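3.2 What people keep on the counter

The kitchen counter gave us the richest material of the whole study. We asked 382 households in Medton and Arncombe to tell us which foods they leave out and which they put away, and over 200 of them added long notes in the margins, which we read with great pleasure!

Fruit came up again and again. Households that kept fruit where they could see it from the doorway said they ate it on more days of the week than those that stored it in a drawer or the fridge (Haque and Barua reached the same result in their earlier Arncombe survey, with a smaller group). Citrus behaved a little differently. People reached for a lemon while cooking, hardly ever as a snack, and so it tended to live close to the sink or the cutting board, often on its own. One Medton cook wrote that she buys 6 every Sunday and "would be lost" if they were moved.

We were struck by how much the container mattered. Deep bowls hid the bottom layer, and that fruit was more often thrown out. Shallow, open trays did much better on this score, and we would love to see the finding tested in other towns. Figure 4 shows a yellow fruit in a shallow gray tray at counter level. 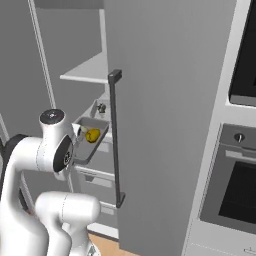
Figure 4. Fruit in a shallow counter tray (rendered).

3.3 Waste by season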